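Small Fabric Zip Pouches: Frequently Asked Questions
February
By Margareta Stoica

Which pouches does this page cover?
Small woven or knitted pouches with a zipped top edge and a wrist strap. Leather, coated and rigid cases are treated separately. The Berby and Tida pouches fall within the scope. The Holanda does not, as it closes with a flap.

What can the strap carry?
Less than the pouch can hold. We hang each sample by the strap with a load of 868 g and leave it overnight. The usual failure is at the stitching where the strap folds back on itself. The ring seldom opens.

Should the strap be attached to the slider or to the side seam?
Either is acceptable. A strap on the slider ring doubles as a zip pull, and the pouch can be opened with one hand if the other holds the base. The drawback is that carrying the pouch by this strap puts the load on the slider. If the slider does not lock, the zip will creep open. A strap sewn into the side seam avoids this, but a separate pull is then needed.

How is the zip kept from catching the fabric?
Pull along the line of the teeth, with the top edge held straight. Coarse fabric tends to roll over the track when the pouch is full. If it catches, move the slider back a short distance, free the threads with a fingernail and try again. Do not pull harder.

Where should I work on one?
On a plain, pale surface with nothing on it that could snag. Loose threads and broken zip teeth show up poorly against dark wood or patterned cloth. 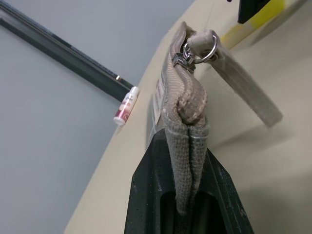
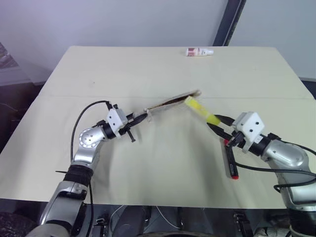 A cream tabletop serves well for this.

Sebastião Guerra writes that he prefers a dark mat for light-coloured pouches, and that a pale table hid a split seam from him on two occasions. The point is accepted – choose the surface to contrast with the fabric and the thread.

Can the pouch be washed?
By hand, in cool water, with the zip closed. Empty it first and turn out the corners. Dry it flat. Hanging it by the strap while wet stretches the strap and pulls the top edge out of shape.

How many openings should a zip last?
Our bench check stops at 1000. The Wirine sample began to stick at 207 and was withdrawn. A little candle wax rubbed along the teeth restored the movement for nearly 100 more.

The label is scratchy. Can I cut it off?
Unpick it if it is sewn on the surface. If it is caught in the seam, trim it close and leave the stitches alone – cutting them opens the side.

Do you repair sliders?
No. Osvaldo Toledo answers questions on replacement parts. Give the width of the closed teeth in millimetres when writing.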